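Hanging Storage for Knit Garments: Hanger Choice, Rail Spacing and Shoulder Deformation
Student project report, Textile Care and Storage module
Author: Vinzenz Holzer

1. Purpose

Retail staff and households both keep heavy knitwear on hangers, although most care guides advise folding it. Folding needs shelf depth that a small shop or a rented room often lacks. The project asked how much shape a knit jacket loses at the shoulder and hem when it hangs on an ordinary plastic hanger, and whether hanger type or spacing on the rail changes the result.

The work was limited to one term. No attempt was made to test washing, steaming or wear.

2. Terms used

Shoulder mark: a raised point or ridge in the fabric where the hanger arm ends.
Drop: the increase in length from the neck seam to the hem, measured at center back.
Pitch: the distance between neighboring hanger hooks on the rail, in millimeters.
Free end: the part of the rail between the last garment and the upright.

3. Materials

Garments were bought secondhand or lent by classmates. Each was weighed on a kitchen scale before hanging. The heaviest, a long cardigan, came in at 1,558 g. The heaviest short jacket was 1,360 g. Anything under 400 g was left out after the first trial, as the drop was too small to read reliably with a tape.

Three hangers were compared. The first was a plain plastic hanger of the kind handed out in shops. The second, the Folteck, has wide molded ends. The third, the Denska, is a narrow hanger with a rubber coating. All three were hung from the same rail at the same height.

The rail was the Vedar, with a clear span of 1,000 mm between uprights. A second rail from Amadi was tried and rejected. Its crossbar turned in its sockets when loaded on one side, and the hooks slid toward the low end overnight.

4. Method

Each garment lay flat for one day before its first measurement. It was then hung for 14 days with the closures undone and the pockets empty. Tags were left in place where they existed. Removing them would have made some of the borrowed pieces hard to return.

Length was taken at center back and at both side seams. The same person took every reading, with the garment laid on a table and smoothed once from the neck down. Smoothing more than once was found to shorten the reading on rib knits, so the step was fixed early on and not changed.

Shoulder marks were graded by eye on a four-step scale:
0 none
1 visible in side light only
2 visible in room light
3 visible when worn

Pitch was set at 40 mm, 80 mm and 160 mm. At 40 mm the sleeves of thick garments pressed against each other and had to be eased apart to get a hook off the rail.

5. Results

Hanger type had a clear effect on shoulder marks. The plain plastic hanger gave grade 2 on most of the heavy pieces and grade 3 on the long cardigan. The Folteck gave grade 0 or 1 throughout. The Denska held garments in place well, but its narrow arms left the sharpest ridges of the three.

Hanger type had little effect on drop. The weight below the shoulder line is the same whatever holds it up, and the readings followed garment weight closely. Rib knits lengthened more than flat knits of similar weight and recovered more after a day on the table.

Pitch mattered less than expected. The 40 mm setting produced creased sleeves but slightly less drop, probably from neighboring garments taking part of the load. The difference was close to the reading error and is not claimed as a finding.

6. Single-garment display

The last part of the project looked at a rail carrying one piece, as used for a featured item in a small display. Collar behavior is easier to study here than on a full rail, with no neighboring garments pushing the fabric forward. 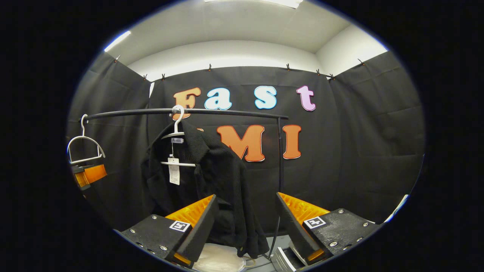 Display corner, 08/06/2026

The black knit jacket hangs from a white plastic hanger on a black rail, with black curtains on three sides. The collar bunches close to the hook, a common fault with ribbed collars when the garment is put on the hanger without being opened out at the neck. The paper price tag hangs on a string in front of the jacket. A tag in this position should be moved inside before long storage, so that the string does not catch in the ribs.

A dark garment on a dark backdrop is hard to read for outline, and the project would use a lighter curtain another time. The large pale and orange letters on the back curtain give some contrast. The second hanger, at the far left end of the rail, is empty and sits at an angle. Empty hangers should come off the rail in storage, where they snag sleeves as garments are slid along.

7. Limits

The sample was small and mixed in age. Secondhand pieces may already have stretched before purchase, which would lower the drop recorded here. Room humidity was not logged. Grading by eye was done by one person, and a second grader would have been useful for the pieces on the line between 1 and 2.

8. Recommendations

Use wide-ended hangers for any knit over 400 g. Fold the heaviest pieces if a shelf is available. Set the pitch at 80 mm for thick garments. Open the collar fully before hanging and check it again the next day. Turn rib knits out flat for one day after each two weeks on the rail.

The data sheets and the grading card are held with the module file.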